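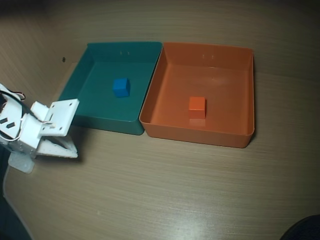
Zoia Sydorenko
Project Lead, Wevdale Winter Packs
29/04/2021

Hi all at the Keane Fund,

Second report from me, and I'm glad to say it's a happier one than the first! When I last wrote we had a church hall full of donated coats, no van, and a list of families that kept changing on us. We still have too many coats (more on that in a minute), but the rest has come together in a way I didn't expect back in the fall.

The big number first. We said we'd get winter packs to 193 households in Wevdale and the farms out past Fullow, and we did. The last ones went out along the Fullow road, where the bridge was closed for a good while and we had to go the long way through Brurthorpe. Every pack had a blanket, two pairs of thick socks, soup mix, a flashlight and batteries. Families with kids got hats and mittens too, and if there was a baby in the house we added a quilt from the Brurthorpe sewing circle. Those quilts are gorgeous, by the way. I was tempted to keep one.

Your grant was $2,000 for this half, and it went mostly on blankets and gas. I'd planned to spend more on socks, but Roel Van Leeuwen talked a wholesaler into giving us the end of a line at cost – all of them brown, which caused some grumbling from the teenagers – so I moved what was left of the sock money over to batteries. I hope that's okay. I did email in advance but I'm not sure it reached the right person. The receipts are in the envelope I mailed to your office, sorted by month, and there's one for tape that I can't read anymore, so I wrote what I remember on the back.

Now the coats. We asked for coats and people gave us coats, mostly large men's ones, and the people who need them are mostly kids and older women. I should have been clearer on the flyer. Valentyna Fedoruk has been taking in some of the smaller ones at home on her own machine, and 36 of them have gone out to families already. The rest are in the back of the hall under a tarp. Next time the flyer will have sizes on it, in big letters.

A few things that went better than planned. We had 25 people sign up to pack and drive, and nearly all of them stuck with it through the cold weeks. With everyone in masks and spread out we couldn't do the big packing night I'd pictured, so we did short shifts instead, four people at a time with the doors propped open. It was freezing, but it was a lot less chaotic and I'd do it that way again (maybe with a heater). The phone line worked well too. Ultan Dolan answered it most afternoons and some folks called just to chat, and he let them. We hadn't budgeted any time for that and I think it may have been one of the more useful things we did.

What didn't go so well: the list. We were working from three different ones, and eight homes got two packs while a couple of others had to call us and ask where theirs was. I felt awful about that. Ultan Dunne has now put everything into one spreadsheet, and only he and I can change it. Yes, we have two Ultans. Please put the last name on anything you send them, as a letter about mileage already went to the wrong one and sat there for weeks.

We also never got the knitting group going properly. The idea was to have people make hats at home over the summer so we'd have a stock ready for the cold weather. We have the yarn, and a pattern that Valentyna says a beginner can manage, but no real plan for dropping things off and picking them up. I'd like to start in June, with porch pickups on the same route as the food pantry run.

So, what's next. Between now and the next report I want to get the knitters started, find a home for the leftover coats (the shelter in Brurthorpe has said maybe), and have a list we trust before we order a single blanket. I'd also like to talk with you about the van. We've been borrowing one from the garden center and they've been very kind, but they need it back for their busy season. I'm not asking for a van! I'd just like to know if rental costs could come out of the second half of the grant.

If anyone from the fund would like to come see the hall, you're very welcome. Call first so I can move some boxes and find you a chair.

Thank you again, from me and from everybody on the packing shifts.

Zoia

14 shares | 3 comments

Wevdale Winter Packs | Contact us | © 2021 | Back to top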